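Two Hands Are Harder Than One: Our Term Project with the Uvivmont Robotics Club

When we signed up for the project stream back in April, most of us pictured something fast, maybe a robot that sorts recycling or throws a ball. What we ended up with was string, and we have grown very fond of string since then. The task we were given was to get two arms to share one job, the kind you or I would do without thinking while chatting to somebody across the kitchen table.

We started with cable handling, since a cable is a bit stiffer than a cord and forgives you more. One arm takes the end and the other waits underneath with its fingers open, ready to close on the part that lies behind.

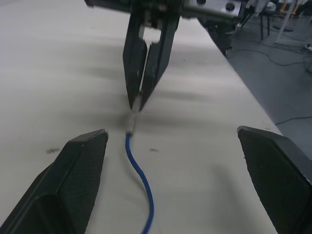
Why start with a cable when the real goal was threading blocks? A cable keeps some of its shape when you let go of it, so we could practise passing it between grippers before moving to a cord that flops wherever it likes.

We drove the arms by hand for all of our recordings, taking turns of 10 minutes each (any longer and your shoulders start to complain). By the end of term we had 1,508 recordings, of which roughly 800 were clean enough to keep. The rest had a dropped end, a bumped table or somebody's enthusiasm in them, and we kept a folder of the funniest ones for the open evening.

Our training program, which we named Burka after a long and silly vote, did quite well on the cable and rather badly on the beads at first. The trouble was nearly always the second arm. It would arrive a little early, the two grippers would touch, and the cube would go for a roll. We slowed both arms down for the last stretch of the approach and that helped more than any of the cleverer ideas we tried that month! 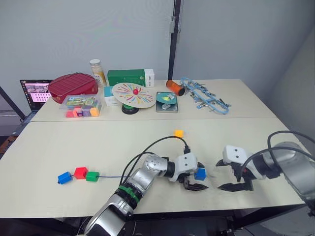 Threading practice, with three cubes on the cord and a blue one in the left gripper.

We'd love to tell you it works every time. It doesn't yet, and the colour of the cube seems to matter in a way we haven't sorted out. Next term's group will inherit our notes, the Georgiou spreadsheet and 300 fresh practice runs we've planned but not had time to do. Please label your files better than we did.

Recent from the club
Orkbridge regional meet: what to bring
Building a gripper pad from scratch
Term two project list
Open evening wrap-up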